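Chapter 7
Aftermarket Conversions

A conversion changes a finished production car after it has left the factory. Some cover only wheels and trim. Others replace body panels, the exhaust, the seats and the engine software. This chapter deals with the second kind, and with what the work does to a car's weight, cooling and resale value.

The main case is the Clirska coupe as rebuilt by Litlow, a small shop in Fellerley. The standard car weighs 1,755 kg and makes 497 horsepower. Litlow fits a wider front track, new bumpers and a fixed rear wing — all of which must be approved before the car can be registered again.

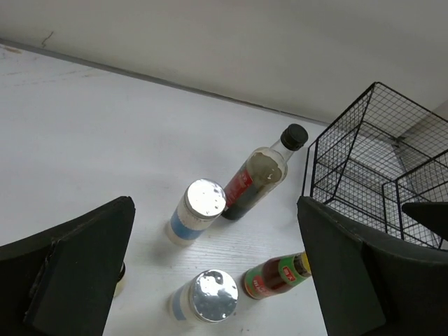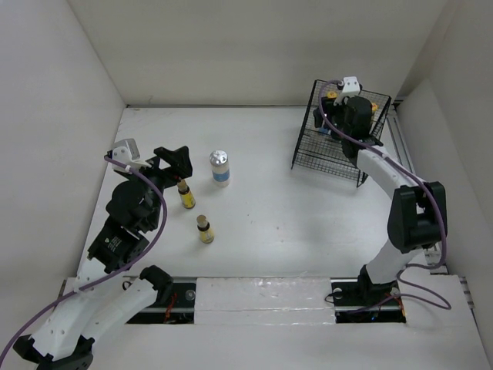
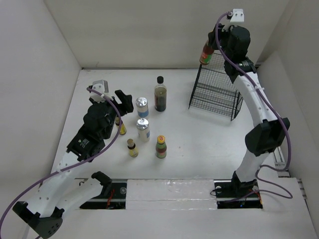
7.1 Body Panels and Airflow

A wider bumper does more than change the look of a car. It moves air that the radiators were designed to receive. On the first Litlow car, coolant temperature climbed on long grades at 2,000 rpm, and the side ducts had to be reshaped. The second set of ducts came from Zeng and was fitted in April.

Before reading on, review the section on pressure drop in Chapter 4. The same method is used here, with the duct area measured at its narrowest point.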